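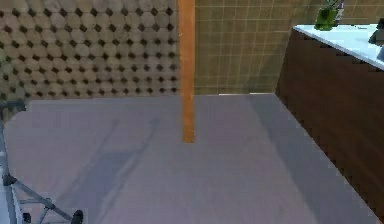 A simulated room used in the Prendden tests, with the orange post that stops short of the floor.

The number on the slide was 3000. That was how many runs the Brollik home-help robot had made through the simulated house at Prendden, and in every one of them, the company said, it had got from one end of the route to the other without touching anything it was not supposed to touch. Investors liked the number. So did the care home operator Polano, which signed up in June to have the machine carry trays and small parcels along its ground-floor corridors.

It lasted 15 minutes. On its first morning, a little after nine, the robot rolled out of the linen room, turned toward the dining hall and drove its extended arm into the upright of a handrail. It did not stop. It kept trying to move forward, backed up a hand's width, and tried again, until a nurse hit the red button on its base. The handrail came off the wall. The person who had been holding it two minutes earlier had, by luck, gone to sit down.

I have read the report Brollik gave to Polano, and I have read the longer one Polano paid for afterward from Benmoussa, a small outfit that looks into machine accidents. They don't agree on much. Brollik's version runs four pages and uses the word "edge case" on three of them. The fault is put down to "unusual fixture geometry in the deployed environment," meaning that the care home had handrails. Care homes do.

Benmoussa's version is duller and a lot more worrying. Its author, Malte Thiele, spent most of a month going back through the simulator, and he started with the scenery.

The orange post was one of the first things he wrote down. It comes down from above, ends flat, and doesn't reach the floor. To a person it looks like a mistake, and Thiele thinks it was one, a piece of some other room left behind when the kitchen was put together. What interested him was how the simulator treated it. The post had a surface you could see and no body you could hit. A robot arm could pass straight through it and the software would log a clean run.

"I asked how many of the thin vertical things in the house were like that," he told me. "They said they would get back to me."

They did, in the end. The answer was 69. Chair legs were fine and so was the big furniture, the cabinets and counters, which had been built with care. But posts, rails, pipes and the like had come in from an older library, and in that library the tall narrow parts were decoration. The robot could see them and was never made to pay for hitting them. Over thousands of runs it learned what anything would learn from that, which is to ignore them.

When I put this to Brollik, a spokesman said that simulation is "one layer in a broad safety approach" and that real-world checks were also carried out. I asked how many. He said the number would be misleading without context. I asked for the number and the context. Seven, he said, in the company's own lobby. I have been in that lobby. It has a sofa, a front desk and a great deal of open floor. 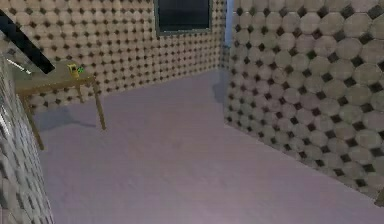
The second thing Thiele looked at was the walls. Much of the simulated house is covered in one repeating pattern, pale octagons with small dark shapes in the gaps, and in some rooms there is nothing else on any side. Brollik's engineers told him this was harmless, even helpful, because a strong pattern gives the cameras something to grip. He is not so sure. A robot that has spent its whole training life in rooms with loud, regular walls may have come to lean on them to judge how far away things are. Polano's corridors are painted cream. In his report he stops short of saying the paint played a part in the crash, and says only that no one had tested whether it did.

I think he's being kind there. The table tasks have the same problem. The robot was scored on reaching toward a couple of small bright items on a table in an otherwise bare room, and the score went into the same total as the driving. So when the slide says 3000, a good share of those runs were never about getting past an obstacle at all. They were arm exercises. I had to read the appendix twice to find that, and I doubt the people writing checks read it once.

None of this makes simulation a bad idea. You can't let a half-trained machine loose among people who use walkers, and a computer is a good place for it to be stupid. The engineers I spoke to, including two who used to work on the Brollik project, all said the same thing about it - that it is a place to find faults, and that a long string of clean runs should make you suspicious of the house before it makes you proud of the robot. One of them had raised the see-through rails in a meeting last winter. The fix was put on a list. The list was long, and the demo was close.

There's also the matter of the arm, which gets one line in the company's report. Why was it extended in a corridor? The robot is meant to fold it before driving. Thiele found that the fold command had been sent and had timed out, and that the software then went on to the next step anyway. In the simulator the fold always finished, so the time-out had never once been reached. He calls this the more serious of the two faults, and I agree with him. A missing rail can be put in. A machine that carries on when it doesn't know where its own arm is needs a different kind of attention, and the push it gave that rail was well over what Polano had been promised in writing.

Brollik says both problems have been corrected. The rails now have bodies, the post is gone, and the robot halts if the fold fails. It has sent Polano a fresh set of results from the repaired house at Prendden, with no collisions. Polano asked for the list of what had been changed in the rooms between the old runs and the new ones. When I last checked, it was still waiting, and the robot was in the linen room with its battery out.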